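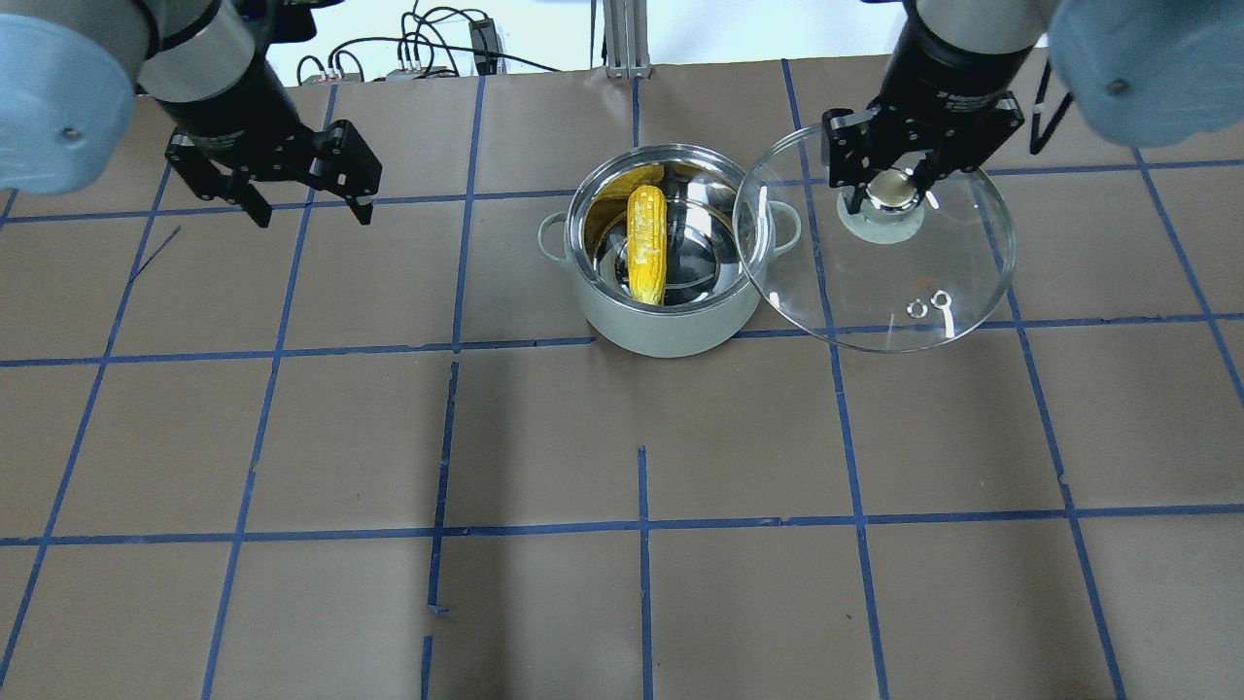 Member Site Visit Checklist, Industry Membership Program
Visit: Grurkura, demo floor and meeting rooms
Filled in by: Hiba Hakim, corporate relations

1. Visitor list sent to the front desk ahead of time
Yes. They said they never got it. I have the sent email.

2. Badges and sign-in
Partly. Badges were ready for 8 guests, but 2 had the wrong company on them. Trikow people should not be walking around as Rutar.

3. Fire exits clear and marked
Marked, yes. The one by room 457 had a coat rack in front of it. I was told it "rolls easily." Moved it myself.

4. Room limit posted
Sign says 100. I doubt it. Mārtiņš Vasiliauskas is asking for the paperwork behind that number.

5. Confidentiality forms signed before the tour
No. They were handed out at the coffee break. What use is a form signed after the tour?

6. First aid kit stocked, inspection tag current
Kit is full. Tag says March with no year, so I left this box blank.

7. Floor cables taped or covered
Covered in the main aisle. Loose behind the speaker's stand. Same comment as last visit, same answer ("next week").

8. Host contact reachable during the visit
Two calls, both to voicemail.

9. Ready for the next member group?
The host says yes. I say not until items 3, 5 and 7 are fixed and somebody sends me proof.

Copy to: M. Vasiliauskas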